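Corska Gallery to Show Girham Screen Print Collection

CORSKA – The Corska Gallery will open a new exhibition of screen prints from the Girham Collection in May. "Pulled by Hand" brings together 89 works on paper made by small print shops, most of them never shown in public before.

The prints were made as posters, album inserts and shop signs. Many carry no signature. The gallery has grouped them by printing method, starting with cut paper stencils and ending with photo emulsion work in up to seven colors.

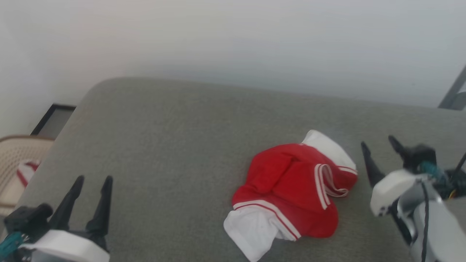

A red and white garment on a gray table.

"People see the bright color first and then start asking how it got there," said curator Raquel Morais. "We hung the test sheets next to the finished prints so visitors can follow each layer of ink."

The exhibition also includes 20 original screens lent by the Rahimi Print Studio. Several still show the outline of the last design they were used for. A short printed guide by paper conservator Kyu-ri Jang explains how the inks were mixed and why some of the reds have faded faster than the blues.

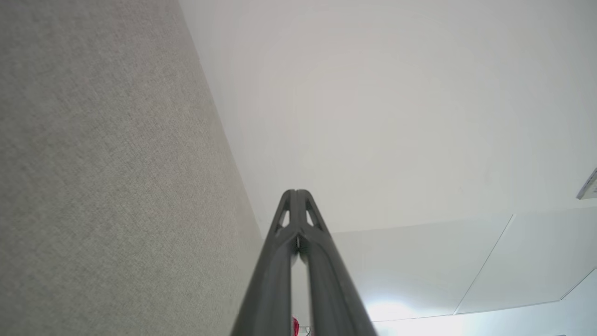
Two dark gripper fingers against a white ceiling.

Evening workshops will run alongside the show, starting at 6:30 p.m. Printmaker Florêncio Aguiar will teach a one-color class for beginners and a two-color class for people who have printed before. Each class is limited to 12 places. Paper, ink and aprons are supplied, and the fee is $50.

The Girham Collection holds 3945 prints in total. It was started by Gonçalo Caldeira, who bought his first posters from a closing frame shop, and passed to the gallery last year. Cataloging is still under way – almost half of the sheets have yet to be matched to a printer.

Admission to the exhibition is free. Workshop places can be booked at the front desk.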